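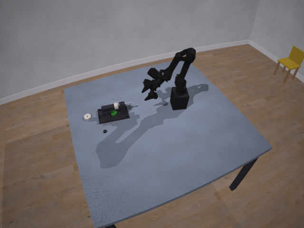
Slide 1 - Kos, assembly task, student talk 6/12/24

Hello, thanks, say which club. Nimen robotics club, second years mostly. Not the drone lot.
Kos = our simulated cell. One arm, one table, one fixture board. Everything tonight is in sim, say that early or we get asked about the real arm for ten minutes.
Point out the parts on the table - white washer, small black ring, white cylinder up on the board. Green round thing just under the cylinder, easiest to spot from the back row.
Gripper open, nothing in it. Good place to start talking.

Slide 2 - What we were asked to do

Trundard brief came in May. Pick up small parts, get them to the board, let go, back off. Sounds dull. Took us all term.
Marks for finished runs only, none for nearly.
Read the rule out - no hand edits to the path once the run starts.

Slide 3 - How we trained it

Drove the arm ourselves first with a game pad. 130 demos. Horrible, slow, sore thumbs.
Threw out the ones where someone sneezed or gave up half way.
Then trained on what was left. First go was rubbish - arm went to the middle of the table and sat there. Play clip if the laptop behaves. If not skip, dont fiddle with it.
Fix was moving the parts a bit each time we reset. Should of done that from day one.

Slide 4 - Numbers

2,000 test runs over 4 seperate nights on the lab machines.
Time limit 300 steps a run. Anything over = fail, even if the washer is hanging right over the spot.
Washer worst by far. Thin and flat, fingers close over the top of it. Ring a bit better, no idea why, admit that.
Graph - left bars old version, right bars new one. Colours are bad, sorry, say which is which out loud.

Slide 5 - What went wrong

Contact settings. Parts jumping off the table when touched. Got a laugh in rehearsal, keep it short.
Shadows - we left them on. Turning them off made training quicker but then it fell over with them back on. Someone will ask about this.
Lost a week to a wrong unit in the table height. Own up, move on.

Slide 6 - Next

Idora entry next year, if the school says yes to the travel money. Want the same task on a real arm, much slower.
Better grip on flat parts - maybe slide to the table edge first, then pinch? Not tried.
New members welcome, no coding needed to start, pad driving is a good way in.

Questions. Leave slide 1 up. Repeat each question, the mic doesnt pick up the room.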